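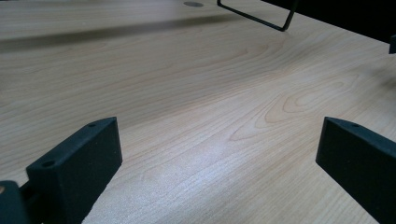

Pekgate Open Day, January 2020

The invitation promised coffee at the door and a chance to break things. The coffee ran out before I found the door. Pekgate builds hand-held grippers in the back half of a unit in Stasstead, and once a year it lets customers, rivals and people like me squeeze the triggers.

King-fai Cheung met our group, handed out visitor badges that would not stick to wool, and gave us the short version. Two models were up for comparison, the Ryu and the Hollow. The Ryu weighs 840 grams and closes with a firm click. The Hollow is lighter, costs more, and has a trigger so soft that I closed it twice while listening to him explain how not to.

We each got a turn with both. The Ryu wins on the pull, which you can feel through your whole wrist. The Hollow wins after ten minutes, when you can still feel your wrist.

The fingers are matte black blocks on both sides, set at an angle, with small round holes in the top faces. I asked what one wears out first and was told "the visitors."
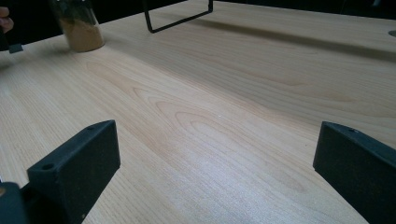

The camera argument

Yee-man Kong runs the camera side and has opinions about lenses. Hers is wide, so both fingers stay in view along with a great deal of table. A man from a packaging firm wanted it narrower. She let him try a narrow one, and he spent his turn hunting for a jar he had put down himself.

Glare is the other sore point. Pale wood grain throws the overhead light straight back at you, and she has tried 40 exposure settings without finding one she likes. Her current favorite is number 74 on a list that has clearly been renumbered.
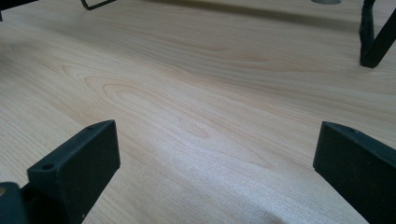

Fingers open, nothing in the grip, and a bright patch on the wood between them.

Pekgate says the trigger springs are good for around 1000 hours. I managed 20 minutes before handing the Ryu to the packaging man, who liked it more than I did and asked for a quote. The next open day is in April, and I plan to get to the coffee earlier.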